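## 4. Connect the Flotero chatbot to your daily digest

Before you start, please sign in with the Troltaner administrator account.

1. Open **Settings** and choose **Digest**.
2. In the field **Port**, write 3441 and press **Save**.
3. Choose the hour of sending. The default is 12.
4. Upload your contact list. The chatbot will greet each contact one time.

**Note:** The list must have no more than 14 columns.

**Caution:** Do not close the window during step 4. The Vever plan does not keep a half-finished list.

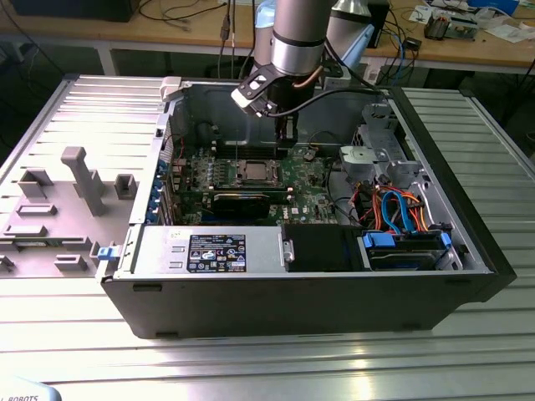
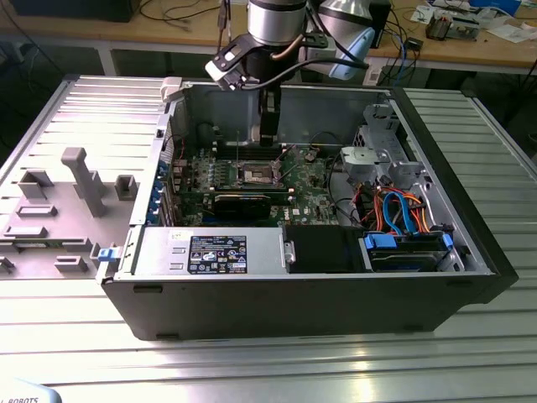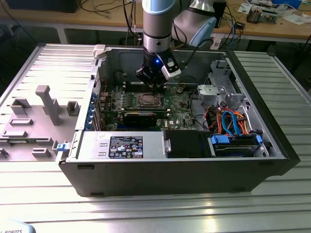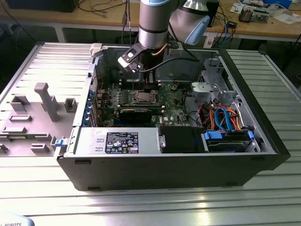

5. Send a test message to yourself and wait 2 minutes.
6. If the message does not come, check the spam folder, then repeat step 2.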